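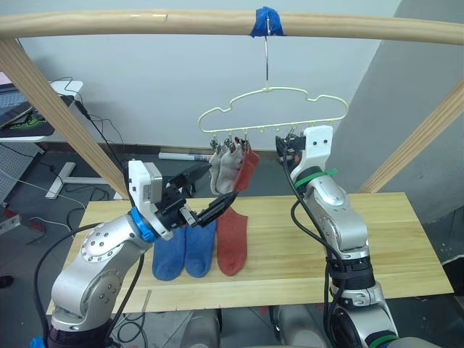

## Sock day, late afternoon

Sixty-one good ones before lunch and I was feeling very smug about it, so of course the afternoon was slower. We finished on 64 plus a handful I tossed. Still, the total for the sock task is past 200 now and Keisha Nakamura owes me a coffee (she bet we wouldn't get there before the end of April!).

The clips are what eat the time. Getting a cuff between those little metal jaws with one gripper while the other arm stays out of the way is fiddly, and my shoulders know it. Gray pair first, then the reds, then the blues - that's the order I've settled into, though Keisha says I should mix it up more or the model will think gray always goes on the left end. She's right, annoyingly. Tomorrow I'll shuffle.

I threw out 11 episodes in all. Most were me hesitating too long over a clip, and a couple had a sock go in toe first, and I don't want it learning that from me.

The blue tape on the rod is still holding the hook up. I keep meaning to do something better and then I sit down and start another run instead.

Nenero wants the files by morning, so I left the upload going and wrote the labels on the train. Spelled "cuff" three different ways. Need to fix that before anybody looks.

Oh, and ask Keisha if we're doing towels next or staying on socks another week.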